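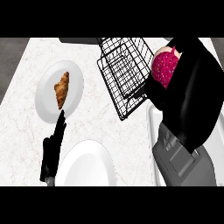

Brano Szabo

Home | Talks | Notes | Archive

Notes for the "teaching by showing" talk. These are the ones I really spoke from, cleaned up a little so other people can read them. Slides are linked from the Westura event page.

OPEN

Leave the croissant up while people find seats. Don't explain it yet. Say hi, say which team I'm on (Sonitz, the data side), say I'm the person who spends most of the day making fake breakfast.

Ask for hands: who has ever tried to teach a kid to set a table? Keep your hand up if you used words. Right, and keep it up if the words worked. (Wait for the laugh. If there isn't one, move on fast.)

So that's the talk. We have a two-armed robot in a simulated kitchen and we want it to put pastries on plates. I could write rules for that. I did write rules for that, for most of a spring, and I still have the file and I'm never opening it again. What we do now is drive the arms ourselves, record everything, and let a model learn from the recordings.

THE KITCHEN

Point at things on the slide. Marble counter, dish rack up top, the donut with the pink frosting over on the right arm, and the left gripper right down by the tip of the croissant. Two plates, one of them still empty.

Everything in it is rendered. I love this part, because I can have a fresh donut as often as I want and there's never any frosting in the gears. The downside is that a rendered donut weighs whatever I tell it to weigh, and I got that wrong at first (way too light, it flew off the counter like a frisbee). Tell the frisbee story if the room is warm. Skip if we started late.

The black bands at the top and bottom are padding. The model wants a square picture and our camera view is wide, so we fill in the rest. Somebody always asks, so say it now.

WHAT ONE EXAMPLE IS

Go slow here, this is where I lost people in the practice run.

One example = one full try at the task, start to finish. We save the camera views, where every joint was, and what the person driving told the arms to do at each step. Plus one plain sentence saying what the job was. "Put the donut on the empty plate." The sentence matters more than I thought it would! Early on we let everybody write their own and we got "donut to plate," "move pink thing," and one that just said "same again." Same again as what? The model had no idea and neither did I.

Now we write the sentence before the try starts and the driver reads it off the screen.

HOW MANY

Our goal for this task was 1000 tries. We recorded all of them and then threw out 385. Pause on that number. People gasp a little and I enjoy it.

What got thrown out:

- tries where the sentence and the action didn't match
- tries where the recording started late and the arm was already halfway there
- a whole batch where the plates loaded in the same spot every single time

That last one hurts the most. They were beautiful tries, smooth as anything, and all they could teach was "go to this one spot." You could have hidden the plate and the arm would have set the donut down in the same place and been very pleased with itself. So now the plates, the rack and the food all shift a bit on every reset, and we check that they did.

KEEP SOME OF THE MESSY ONES

This is my favorite section so give it time.

First instinct is to keep only the pretty tries. I did that. The trained arm was lovely right up until it missed, and then it just sort of hovered, because it had never seen anybody miss. So we started keeping tries where the driver bumps the plate, backs off, and goes in again. We even do some on purpose. There's a tag for it, and I can pull those out and look at how many we have compared to the clean ones.

What we don't keep is dithering. If the driver is sitting there thinking, the arm learns to sit there thinking. We trim the long pauses at the start and I'm still not sure we trim enough.

TWO ARMS

Quick one. We have 2 arms and people only have one brain to drive them with. Almost every new driver parks one arm and does everything with the other. Totally natural, but then that's what the model picks up. We now have tasks where each arm gets its own food, and we swap which side gets which. Croissants are the harder grab, by the way. The curve means you have to think about your angle before you get there.

DRIVERS

We cap a sitting at 5 tries and then you get up. I fought this rule and I was wrong. You can see the tired ones in the data, the paths get wobbly and people start dropping things from higher up. Take the break, get a coffee, come back.

Also mix your drivers. We had one very good person do nearly everything for a while and the model copied their habits, including a little wiggle before letting go. I kind of miss the wiggle.

CLOSE

Back to the first slide. Things I'd do sooner if I started over: fix the sentences, move the plates, watch your own recordings at full speed before you make any more. I mean really watch them, with a snack.

Then questions. If someone asks about real hardware, say we're starting in June and I'll know more after that. If someone asks whether the donut is to scale, it is.

Share 41 | Comments 6

Related
Picking a weight for things that don't exist
Writing task sentences people will follow
Notes from the Westura evening session
My rules file, a short obituary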